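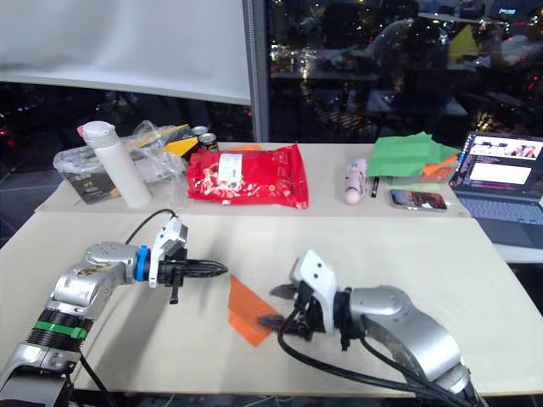
HARALEN, June 11, 2019 — The killer-mattress picture "Dovitz" is coming back to theaters in September, whether or not anyone has recovered from the first run. Director Geert Smits shot it in 68 nights and sold 2,205 tickets, many of them to relatives. Distributor Segers has restored the film from a print found in Svenja Frerichs's garage, along with up to 100 seconds of cut footage, most of it screaming. Sanne Verbruggen, who played the second victim, will introduce the opening show. She has asked to leave before the mattress comes on. A sequel is being discussed, mainly by Smits.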